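Unit 6: Corrugated Board and the Shipping Carton

Course handout, Introduction to Packaging and Distribution
Rolland Technical College, Department of Supply Studies

Reading for this unit: course packet, sections 2 and 3. Students should bring the packet to the workshop.

6.1 Terms

In everyday speech, "cardboard" covers almost any stiff paper product. In this course the word is avoided in written work. Paperboard is a single thick sheet, as used for cereal boxes. Corrugated board is made of a wavy inner sheet, called the medium, glued to one or more flat sheets, called liners. A shipping carton is nearly always made of corrugated board.

Single-face board has one liner and one medium. Single-wall board has a medium between two liners. Double-wall board adds a second medium and a third liner, and is used for heavier goods and for cartons that will be stacked in storage.

6.2 Flutes

The waves in the medium are called flutes. Larger flutes give better cushioning and more strength in stacking. Smaller flutes give a flatter surface for printing and resist crushing on the face of the board. The choice of flute is therefore a compromise, and the packet contains a table for comparison.

Flutes normally run vertically in a standing carton. A panel cut with the flutes running sideways will fold under a much lighter load. Students who lose marks on the design exercise most often do so on this point.

6.3 Humidity

Paper takes up moisture from the air, and board that has taken up moisture is weaker. A carton that passes a compression test in a dry laboratory may fail in a damp warehouse — the glue may hold while the walls bow outward. Test samples must be conditioned before testing, and the conditions must be stated in the report. Reports without this information will be returned unmarked.

6.4 Case study: Wornix

Wornix, a supplier of glass jars, shipped 3,000 cartons from Manutside to its depot at Brumilia in December. The cartons were single-wall and had been approved on the basis of laboratory tests alone. They stood in an unheated transit shed for 14 days, stacked on pallets with the edges of the lower tier overhanging the deck boards. On arrival, damage was concentrated in the bottom tier.

The company's first response was to order heavier board. A later review found that correct pallet alignment would have prevented much of the loss at no added cost. The corners of a carton carry most of the stacking load, and a corner that hangs over the edge of a pallet carries almost none of it.

Points for discussion:

Which of the two findings should have been acted on first?
What information should the supplier have requested from the operator of the shed?
How would the answer change if the goods themselves could bear part of the load, as with canned food?

6.5 Closing and sealing

The most common style is the regular slotted carton, in which all flaps are the same length and the outer flaps meet at the center. It wastes little board and can be stored flat. Tape should extend past the edge of the seam and down each end panel. Staples are stronger in some uses but complicate recycling, and they are not accepted by every carrier.

6.6 Assignment

Prepare a written specification for a carton to hold 28 paperback books of equal size. State the board type, flute, flute direction, inside dimensions and method of closure, and give a short justification for each. Inside dimensions are always listed in the order length, width, depth. Drawings may be made by hand but must be labeled.

Work is to be handed in at the department office before the start of Unit 7, which covers pallets and load restraint. Late work is subject to the rules printed in the student guide. 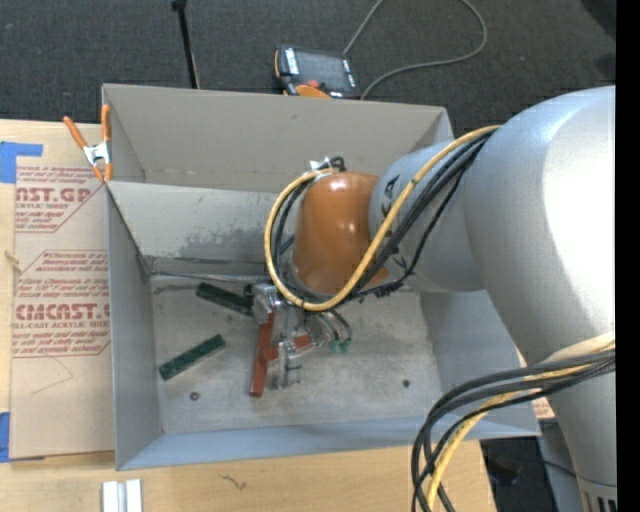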